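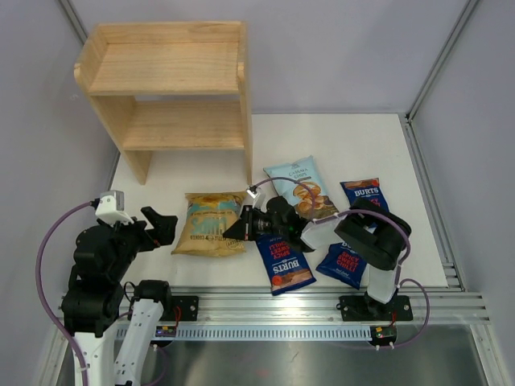

Okay, so last time I asked you all to send in your phone battery gripes, and my inbox has been very busy since! Thank you. I read every one, including the long one from Ruairi Jardine with the spreadsheet attached (I did open it, Ruairi, and I have questions).

The most common complaint by far was power banks that die early, so that's what I want to talk about this month. I've been carrying the small Brisier in my coat since October and I've got opinions.

First, the good stuff. It's slim enough that I forget it's there, it has two ports, and it'll fill my phone once with a decent bit left over. I charge it overnight on the kitchen counter and it's ready by 6 a.m. when I leave for the train. The little lights on the side are easy to read without my glasses, which I can't say for the Ouali I had before it. That one had a tiny screen that gave you a percentage, and the percentage was nonsense. It would say 40, then 38, then off.

Now the bad. The Brisier gets warm if you use both ports together, and the cable that comes in the box is so short you have to hold the phone and the bank in the same hand like a sandwich. I swapped it for a longer braided one after a week. Also the power button is right where your thumb goes, so I've switched it on in my pocket more times than I'd like.

Mhairi Nisbet wrote to ask if it's worth paying extra for the Trallholm, the big one. I borrowed my sister's for a camping weekend, and my answer is, well, do you camp? It ran two phones and a lantern for 3 days and it's built like a brick. It also weighs like a brick! For a commute I'd leave it at home.

A few things that helped mine last, for what they're worth. I don't leave it in the car anymore, summer or winter. I top it up every couple of months even if I haven't used it. And I stopped using the mystery cable from the junk drawer, you know the one, with the bent end.

Tainá Toledo wants to know about the "600 charges" printed on her box. I'd take it as a rough guide. Mine is nowhere near that and I have no plans to keep a tally, but my old Rindmont was fading after roughly 5 years of pretty rough treatment and I thought that was fair for the price.

Next month it's earbuds, and the cases that won't stay shut. If yours has a hinge story, hit reply and tell me the model and how long you've had it. Shivam, I've already got yours.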